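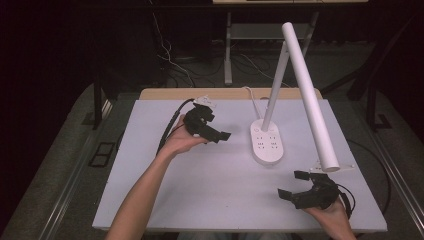
Vurndale Home and Hobby Board > Lighting and Wiring > Desk lamp for close work, what are you using?

tatow_jo
Joined: February 2008
I do paper repair at home, mostly old maps and a few books, and my eyes are not what they were. I have one ceiling light behind me, so my own shadow lands right where I'm working. I want a desk lamp that reaches over the work from the side. Budget is $38, maybe a little more if there's a good reason. LED if possible because my last halogen got too hot to sit next to. The table is 10 feet from the window and I mostly work after dinner, so daylight doesn't come into it.

Kornel D
If you're right-handed, put the lamp on the left. If you're left-handed, put it on the right. Most people who complain about shadows have it on the wrong side and then go buy a second lamp.

I use a clamp lamp with a spring arm. It takes up no table space and I can pull it down to six inches over the work. The clamp needs a table edge with some overhang, so check yours first.

fehr_aa
I disagree on clamp lamps. I had two and both of them sagged inside a year. You tighten the knob, it holds for a week, then it drops again. I went to one with a heavy base and a plain post and I'm not going back. Yes it takes up room. You get used to where it is.

Kornel D
Sagging means the spring is wrong for the head, or you bought a cheap one. Mine is older than my kids.

fehr_aa
Then you have an old one. The ones in the stores now are not built like that.

Ilona_F
What color is your table top? I ask because I worked on dark walnut for years and kept buying stronger bulbs. Then I laid a pale board over it and the whole area got brighter with the same lamp. White can glare, so I'd go with something a shade off white. Mat board works and you can replace it when it's cut up.

tatow_jo
Dark oak. I hadn't thought about that. I have some gray mat board left over from framing, I'll try it tonight.

Left-handed, by the way, and the lamp I have now is on the left. So Kornel is right about that part.

manaia_b
Look at how long the lit part is, too. A small round head gives you one bright spot and a hard shadow off your fingers. A long tube or bar laid across the work gives a softer shadow. For maps I'd want a long one. For something tiny like watch parts I'd want the small head.

Also check the color. The very blue ones make old paper look gray and you can't match a patch by them.

Kornel D
Agree with all of that. I'd add that the switch should be on the base or the head. Mine is on the cord and I have to feel for it on the floor.

voros_lamps
I used to sell lighting, retired now. Some points that come up a lot.

Height matters more than brightness. Move a lamp from two feet down to one foot and you'll see a bigger change than you'd get from paying for the next model up.

Keep the bulb or tube below your eye line or shaded from it. If you can see the light source directly while you work, your eyes will be tired in an hour.

Don't run the cord across the front. Take it off the back of the table and leave slack. I've seen more lamps broken by a sleeve catching the cord than by anything else.

fehr_aa
The Jurnico bar lamp is what I have. $38 at the hardware store, so right on your number. The base is heavy. The plastic on the post feels a bit thin but it has held up.

Ilona_F
I had the Jurnico and sent it back. It buzzed on the low setting. Could have been a bad one, but listen to it before you take it home.

fehr_aa
Mine doesn't buzz.

tatow_jo
Update. Put the gray board down and moved my old lamp to the right side - big difference already, and it cost me nothing. I'd still like the longer bar because one end of a full sheet map is in the dark. Will go look at the Jurnico and listen for the buzz.

Does anybody know if the arm tilts, or only swings side to side?

fehr_aa
It tilts. It gets stiff near the bottom so hold the base when you push it.

manaia_b
Before you buy, measure from the base to the middle of your biggest map. A few of those bars look long in the box and then don't reach past the first fold.

Kornel D
Or get a clamp lamp.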